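Stop babying the wrong half of the gripper

Monday, January 5, 2026

Quick one, because I have a bench full of parts and I'm annoyed.

I look after the hand-held grippers at Brakimness. Before that I did two years on a fixed cell at Rana, so I know what a proper maintenance sheet looks like. Ours isn't one. It has eleven lines for the camera and one for the jaws. One! "Check jaws." Check them for what?

Camera gets wiped, camera gets its little cloth, camera gets a calibration board every morning whether it moved or not. Fine. Meanwhile the jaws do all the work and get looked at when somebody complains.

My opinion, and I've had it a while – the jaw end should own the sheet. Set up the grip first, then the lens, then everything else.

Cloth is what convinced me

Hard objects forgive you. A mug or a block will sit in a jaw that's a hair out of line and you'd never know. Fabric won't. Knit is the worst, it has holes, it stretches, it gets into any gap you left when you put the pads back on. Then it sheds. Lint goes down into the pivot and mixes with whatever grease the last person thought was a good idea, and you get a grey felt plug in there that I have pulled out with tweezers more times than I want to say.

Our log for one unit says 1,984 closes between pad changes. The Kustuton pads are supposed to go 4,000. Supposed to. Maybe on boxes. On blankets the edge rounds over way before that and people start squeezing harder to make up for it, which wears the trigger link too. So now you have two jobs.

And it's a living room job, mostly. Cushions, throws, stuff all over. You're holding the thing low with fabric bunched up in front of you and you can't see the pads at all from up there. You go by feel. If the feel is off by a bit every day you get used to it, and that's how a bad unit stays in service for weeks.

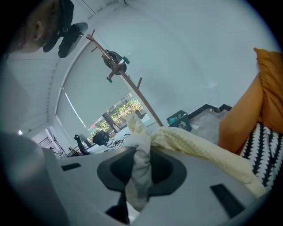 What I'd put on the sheet

Four things, 4, that's all. Close the jaws on a strip of thin paper and pull from each side. Same drag both sides or you stop and shim. Blow out the pivot, dry, no oil. Run a thumbnail along the pad edges. Then pick up an actual knit blanket by one fold and hold it, don't look at the screen, look at the jaws.

Takes less time than the calibration board. I'd do it every 200 closes on fabric and nobody at Futov can tell me that's too often, they've had three of my units back for "camera drift" that was a loose jaw mount shaking the whole body.

Thats the bit that gets me. Loose grip end looks like a bad camera in the data. So people clean the lens agian, recalibrate, ship it, and it comes back.

I know the argument. Pads are cheap, swap them when they look bad. Sure, pads are cheap. The afternoons aren't. And a swap without the paper check just puts fresh rubber on a crooked jaw.

I've rewritten the sheet anyway, it's taped inside the lid of case two. Use it or tell me what's wrong with it.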